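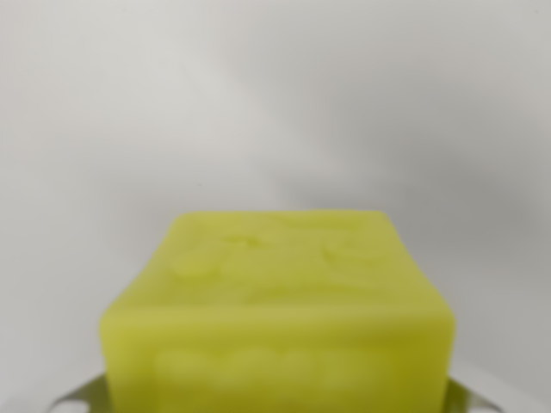
Séverine Mallet wrote under my last post that I ought to stop fussing and put the whole lot through a warm soapy wash, letters and all, and that her own children's blocks had been through far worse and were still being built into towers. She also wanted to know how anyone can have this many building blocks and still be looking for more.

Well, thank you, Séverine, and I did take the advice about the washing (more on that in a minute). As to the second question, they came to us in dribs and drabs. The first lot were my brother's and mine when we lived in Nisitville, and they must be 40 years old by now. Then there was a Skonier set that an aunt passed on in July, in a biscuit tin with the lid taped down, and after that a bag from the church sale on Carnegie Street, which I bought mostly for the bag. All of them ended up in the same drawer under the stairs, mixed in with dominoes and a great many dried-up felt pens, and I have been promising to sort them out ever since.

So I finally gave it an afternoon. I had the radio on and a pot of tea going, and I cleared everything out of the drawer and started making heaps. My first idea was to go by colour, which looks lovely and is no use at all if you want to know which set a thing belongs to, as everybody who ever made a block seems to have been fond of yellow. My second idea was size, and that went better, though I kept finding ones that were very nearly the same size and had to hold them against each other like somebody choosing curtains.

As for washing, I used a bowl of lukewarm water with a drop of Watitz in it and an old toothbrush, and wiped them one at a time. I didn't soak anything. The raised letters hold on to the dirt terribly, especially round the little curly bits, and you do have to go back over them. Then they all went on a towel by the back door and I went off and made soup.
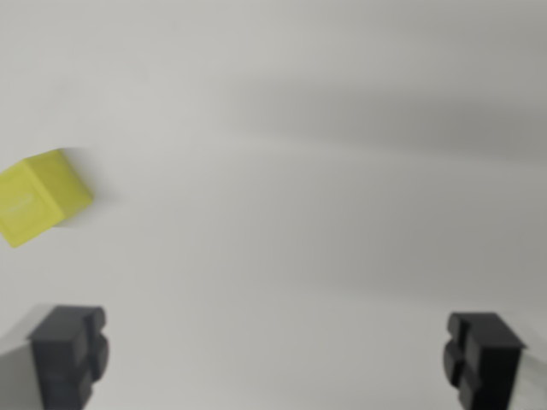

Telling the sets apart is the part I enjoyed most, once I'd stopped trying to be quick about it. I found it much easier to put one block by itself on something plain and turn it about a bit before deciding, because in a heap they all shout at once. Colour still fooled me even then. The yellow cube is a lovely greenish lemon on one side and close to olive on the next, and I'd have sworn they were two different paints if I hadn't been looking at both together. In the end I went by the edges - that slightly raised, rounded border running round the square - and left the marks in the middle for last, as some are so faint that I can't make them out with or without my glasses.

I got to 67 that I'm happy to call one family, and the leaflet in the biscuit tin says there should be 74, so there are seven at large. I suspect the sofa. The rest have gone back in the church bag for now, with a label on, and the felt pens have gone in the bin, apart from one green one that still works.

If anybody has a Skonier leaflet with the back page still attached, I'd love to see it. Ours stops halfway through the instructions for a windmill, and my brother is quite certain there was a bridge as well.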